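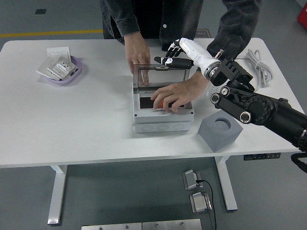 Media release

Boltach opens bookings for Sada, a robot assembly bench with a two-handed work style, for small electrical workshops

From August, panel builders and electrical wholesalers can hire the bench by the month, with the teaching included in the price

Grumwood, Monday. Boltach announces today that Sada, its robot bench for assembly of small electrical housings, is open for booking by workshops in all of Canada. The service includes the robot arms, the hands, the table, the teaching of the first tasks and a telephone line which is answered during working hours. It is intended for companies that build enclosures in short series and which until now have found that a classical robot cell is too big and too slow to change.

A small distribution housing looks like an easy product. The worker must open the lid, hold the body steady, press a component in its place, feel that it has caught, and close the lid again. Each of these movements is simple for a person, and most of them are difficult for a gripper with two flat jaws. Sada therefore works with hands that have separate fingers. One hand can rest on the housing while the other does the pressing, and the lid does not need a special clamp.

"We visited many workshops before we decided what to build," said Iwona Nowicki, managing director of Boltach. "The owners did not ask us for speed. They asked us if the machine can do a different box after lunch. That question has formed the whole product, from the shape of the table to the way we write the invoice."

Teaching by showing

The customer does not write a program for Sada. A worker from the customer's own shop stands at the table and does the task by hand, at normal speed, and the bench records the movement together with the position of the parts. A Boltach instructor then repairs the recording where it is needed, for example when a finger has covered a screw point or when the lid has been held at an unusual angle. After this the arms try the task slowly, with the instructor beside them.

One normal assembly task is taught with up to 400 demonstrations. The customer can spread these over as many shifts as it likes. Recordings belong to the customer and are deleted from the Boltach servers at the end of the hire, unless the customer asks in writing that they be kept.

Kári Bach, who is responsible for training at Boltach, advises customers to choose the person with care. "Please give us the colleague who has done this job the longest, and not the one who happens to be free," he said. "The small habits of a good assembler are worth a lot to us. How she puts the thumb, how she waits a little before she lets go of the lid. If she is in a hurry that day, the robot will learn the hurry also."

What is in the hire

Each Sada bench is delivered with 2 arms and 2 hands, a work table with rounded corners, foot pedals for starting and stopping the recording, and a set of plain trays for parts. The bench can be moved through a normal double door and needs a level floor. Installation takes 5 working days, including the safety check with the customer's own health and safety representative. People may work at the table during teaching, when the arms move at reduced speed. During automatic work the area around the table must be kept free.

The first list of supported tasks has 27 entries. It covers opening and closing of hinged lids, placing of snap-in components, fitting of cover plates, pressing out of knockouts in plastic walls and coiling of short cables. Fastening of screws is possible with an extra tool. Wiring of live equipment is not supported and will not be offered.

Trial at Mosquera

Before the opening of bookings, the bench was used in a trial at Mosquera, a maker of small distribution boards for cottages, boats and farm buildings. The company changes its colour and model of housing often, and its orders are seldom large.

"I was sceptical, and in some parts I still am," said Svend Brøndum, workshop manager at Mosquera. "It is slower than my people, and transparent lids gave it trouble in the beginning. In the second half of the trial we left it to do the lids and snap-in parts in the evening, and in the morning we did the wiring. For us this is a good way to divide the labour. We have booked it again."

According to Boltach, the trial led to two changes. The fingertips received a softer cover, and the software now asks for extra demonstrations when a part is shiny or clear.

Limits

Sada is not suitable for housings of sheet metal with sharp edges, for parts that are heavier than the hand can hold safely, or for outdoor work. Eyvindur Baldursdóttir, head of engineering, recommends that customers send samples of their parts before they sign. "We put them on our own table in Grumwood and tell the customer what we think. Sometimes our answer is no, and then there is no charge," he said.

Booking

Workshops can request a visit or send sample parts through the Boltach office in Grumwood. The hire is paid monthly and can be ended with one month of notice. Prices are given after the sample check. Demonstrations for visitors are held every Monday afternoon, and the number of places is limited.

About Boltach

Boltach designs and rents robot benches for light assembly. The company has its office, workshop and training centre in Grumwood.

Media contact: Vilhjálmur Laxdal, communications, Boltach, Grumwood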